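Before You Pay for a Home Tidying Robot

Every November the ads come round again, and every November a few readers write in to ask if this is the year to buy a machine that picks things up. My answer has been no four times. This year it's "maybe, if you do the sums first," and I'm still not cheerful about it.

The sums are below. They apply to any of the arm-on-a-base machines being sold for the home, and they work just as well if you're only putting your name down for one.

Start with your worst shelf

Sales videos love a bare white counter with one mug on it. Your shelf has boxes leaning on other boxes, a tissue pack with the tissues coming out of the top, and a divider right where a hand needs to go. Pick the worst one you own and ask the seller to show you the machine on something like it. If they offer the mug again, keep your money.
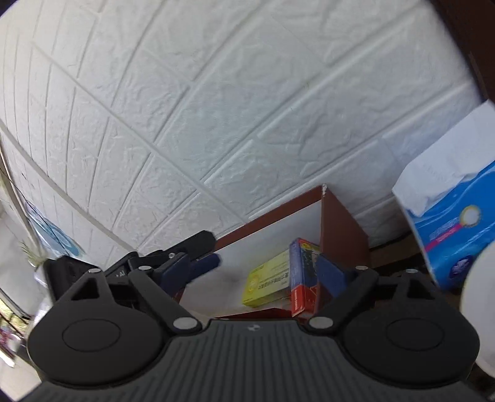

Price the whole thing

The Nillard people quoted Yasir Rana $3,000 for the arm. Fine. Then came the base, the spare fingers, the charger and the yearly plan, each on its own line further down the page. Before you compare two machines, write out what each one costs over 2 years with everything in it. Leave a line for shipping it back, too. These things are heavy and the return label isn't always free.

Ask about fingers

Fingers wear out and get lost. Ask what a pair costs, how long they take to arrive, and if another maker's will fit. Niloufar Mohammadi waited 30 days for a set from Dratent, and the arm sat in a corner with a towel over it the whole time.

Try boxes, then try bags

A box is the easy case. It has flat sides and it holds its shape, so nearly any gripper can clamp one and look clever doing it. Ask for a plastic bag next, then a folded mat, then a packed carton that has to come off the top of a pile. I've sat through a Pekcombe demo where we never got past the boxes, and the salesman looked at his watch when I asked.
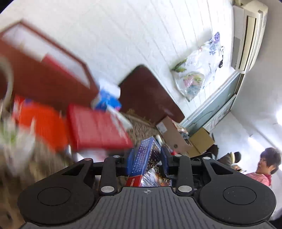
Go on a Thursday morning if the showroom is open, when they've got time to let you pick the objects. Bring a bag of your own stuff from home. Anything they won't let you try, put down as a no.

Measure your floor as well. A base that needs a clear path is no use in a room where the path is what you wanted tidied. Walk the route with a tape measure and count on losing some space for the charger.

Wait, or rent

Mousavi rents by the month and takes the fee off the price if you buy. I don't love the small print – read the part on scratches twice – but one month in your own rooms will tell you more than any brochure. If you're still picking up after it by week 2, send it back.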